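ホーナウ基金 助成課題 進捗報告
課題名:手持ちグリッパー方式データ収集サービス「Grarnix」の導入評価(衣類・袋物分野)
提出日:2024年5月1日
提出者:評価担当班

1. 報告の範囲

本報告は、3月の前回報告以降に実施した作業を対象とする。評価対象はバローゾ社が提供する収集サービスGrarnixのうち、手持ちグリッパーの貸与、収録ソフトウェア、納品データの一次検査までの三工程である。学習済みモデルの提供は同社のオプションに含まれるが、今回の助成範囲外のため扱わない。

前回報告で未着手としていた寝室区画の収録は、ロットクーム試験住戸で開始した。台所区画と玄関区画については収録条件に変更がなく、進捗表の更新のみとする。

2. 収録条件

寝室区画の課題は、ベッド上に置かれた混在物に対する把持、移動、分離である。対象物は、変形するもの(靴下、タオル、巾着袋、薄手の布)と変形しにくいもの(金属製のトレー、紙箱、瓶)を意図的に混ぜた。単一種類の布だけを並べた条件では、サービス側の標準サンプルと内容が重複し、評価の意味が薄いと判断した。

作業者は手持ちグリッパーを握り、レバー操作で左右の指を開閉する。ロボット本体は使用しない。映像はグリッパー側に取り付けたカメラで取得し、指の開度および手先の位置姿勢を同じ時刻系列で記録する。収録単位は一回の把持から解放までを一エピソードとし、途中で対象物を取り落とした場合も中断せず、解放の時点まで収録を続ける。

物品の配置は、各収録の開始時に作業者が崩してよいこととした。初期配置を図面で指定する案もあったが、布の折れ方までは再現できず、指定の手間に見合わない。代わりに、開始時の静止画を一枚残し、事後に配置の偏りを確認する運用とした。
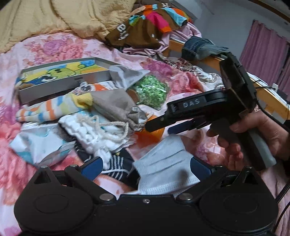 二台同時の収録は当初計画になかったが、仕様書では左右両手の運用が可能とされているため、寝室区画に限り試行項目へ追加した。追加に伴う費用は、既存の機材貸与費の枠内で処理している。台数分の時刻同期は収録ソフトウェアの標準機能を用い、外部の同期装置は接続しない。

照明は居室の通常の状態を基本とし、追加の照明器具は置かない。カーテンの開閉は各収録の前に記録票へ記入する。この記入には漏れがあり、初回収録分の一部は映像から推定して補った。推定で補った項目には記録票上で印を付け、集計の際に区別できるようにしてある。

3. 進捗

契約上の総収録数は、全区画を合わせて900エピソードである。寝室区画については、報告時点で207エピソードを受領し、一次検査を終えた。このうち、当班の検査基準を満たして採用としたものは134エピソードである。採用率の目標値は80%と定めており、現時点では未達である。

台所区画は計画どおり収録を終え、二次検査に入っている。玄関区画は、床面の反射が位置推定に与える影響を確認するため、収録順を後ろへ移した。全体の完了時期に変更はない。

4. 不採用の内訳と所見

不採用の理由で最も多かったのは、手先の位置姿勢の欠落である。グリッパーを布の山に近づけた際、カメラの視野が同じ柄の面で占められ、位置推定が短時間途切れる。大柄の花柄では途切れが少なく、無地の寝具では多い傾向を予想していたが、受領分の範囲では柄による明確な差は得られていない。途切れの長さは短いものが多く、補間で救済できる可能性がある。ただし補間後のデータを採用に含めるかどうかは、基準の変更にあたるため、本報告では含めていない。

次に多かったのは、指先が布に隠れて把持の成否を映像から判定できないものである。巾着袋のひもや、帯状に折れた布の端をつかむ課題に集中していた。指の開度の記録だけでは、薄い布を一枚つかんだ状態と、何もつかまずに閉じた状態を区別できない。バローゾ社の仕様書では開度の分解能が示されているが、パッド自体の変形を差し引いた値かどうかの記載がなく、照会中である。

三番目は収録区間の切り出しの誤りである。解放の直後に次の把持へ移った場合、収録ソフトウェアが二つのエピソードを一つとして保存することがあった。作業者が解放後に一呼吸置けば発生しないため、手順書に記載した。記載後の収録では再発を確認していないが、対象数が少なく、解消したとは判断しない。

対象物の種類別では、紙箱と金属製のトレーに関する不採用は少ない。靴下は把持そのものは安定しているものの、布の山から引き出す際に隣の物品を一緒に動かす例が多く、ラベルの付け方に検討を要した。現在は、意図した対象物の名称を主ラベル、付随して動いた物品の有無を副ラベルとして記録している。副ラベルの付与は当班の手作業であり、サービスの機能には含まれない。この作業時間は次節の工数に計上した。 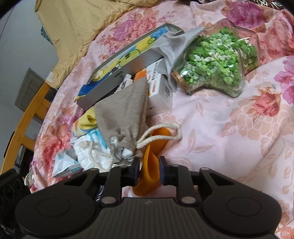

図2 寝室区画での作業。左右の指先パッドの間に橙黄色の帯状の布があり、その上端に巾着袋のひもが重なる。

図2のように、細い帯状の布と別の物品のひもが重なる配置では、主ラベルの判定が検査者の間で分かれた。同じ映像に対し、一方は帯、他方はひもを対象物とした。分かれた映像については開始時の静止画と作業者の申告を突き合わせ、申告を優先して確定した。申告の残っていない映像は不採用とした。作業者の申告は現在のところ口頭のものを記録票に書き写しており、収録ソフトウェアに入力欄を設けるようバローゾ社へ要望を出した。

5. 運用面の評価

機材の準備に要する時間は、仕様書の記載と大きな隔たりがない。校正は付属の校正板を用いて行い、初回を除き、作業者のみで完了している。校正に失敗した場合の表示は「再試行」の一種類しかなく、原因が照度か、板の距離か、板の角度かを切り分けられない。現場では距離を変えながら繰り返すことで対処したが、収録を始めるまでの所要時間にばらつきが出ている。

ケーブルの取り回しは改善の余地がある。ベッド周辺のように柵や家具が近い場所では、ケーブルが縁に触れて手先の動きを制限する。作業者の立ち位置を固定すれば影響は減るが、今度は手先の軌道が偏る。無線式の構成はGrarnixの上位プランに含まれるものの、遅延に関する資料を受領しておらず、切り替えの可否を判断できる段階にない。

レバーの操作感について、作業者からは長時間の使用で人差し指に疲労が残るとの指摘があった。連続収録の上限を設け、区切りごとに休止を入れている。グリッパーの重量そのものに対する指摘は出ていない。

一次検査の結果はバローゾ社の管理画面から確認できる。画面上の合否は同社の基準によるもので、当班の基準とは一致しない。同社の基準では位置姿勢の短い欠落を許容しているため、同社側で合格、当班で不採用となる映像が生じる。請求は同社側の合格数に基づくことから、この差は費用に直接影響する。契約条項の解釈を確認したうえで、差分の取り扱いについて同社と協議を始めた。

工数については、収録作業は計画の範囲内、二次検査は計画を超過している。超過分の大半は前述の副ラベルの付与と、判定が分かれた映像の再確認である。人件費の費目間流用で対応できる見込みであり、助成額の変更は申請しない。

6. データの取り扱い

収録映像には居室の内部が写る。試験住戸は居住者のいない評価専用の部屋であるが、置かれた物品の中には包装の印字や識別用のコードが読み取れる可能性のあるものが含まれる。公開用データセットに移す前に、印字部分の確認と必要に応じたマスク処理を行う。作業者の手が写り込む映像については、同意書の範囲内で使用し、顔が写った映像は受領後に削除する手順とした。報告時点で、削除の対象となった映像はない。

保存先は当班の内部サーバーとし、バローゾ社側の保存分は検収後に消去する契約である。台所区画の検収が未了のため、消去証明は受け取っていない。

7. 次期の作業

寝室区画の収録を継続し、不足している対象物の組み合わせを優先する。具体的には、巾着袋の口を閉じた状態と開いた状態、折り畳んだ布の上に小型の包装物を置いた状態、硬い容器の縁に布が掛かった状態の三種である。瓶の類は転がりやすく、布との組み合わせでは把持前に位置が変わるため、別課題として切り離すことを検討している。

位置姿勢の欠落については、補間処理の許容範囲を決めるための比較試験を行う。同一の動作を外部の計測装置と並行して記録し、補間区間の誤差を求める。計測装置は所内の既存品を用い、新規の購入は予定しない。結果が許容範囲に収まった場合、不採用とした映像の再検査を行い、採用数を改めて報告する。

両手運用の試行分は別に集計する。片手の収録と手順が異なり、前掲の受領数と採用数には含めていない。

8. 基金への確認事項

(1)二次検査の超過工数に対する費目間流用について、事前承認の要否をご回答いただきたい。
(2)補間処理を施した映像を採用数に含める場合、成果指標の定義の変更届が必要か確認したい。
(3)玄関区画の収録順の変更は軽微な変更として扱い、届出を省略している。この扱いに差し支えがあれば、指定様式で改めて提出する。

添付:区画別進捗表、検査基準書(改訂版)、手順書の変更箇所一覧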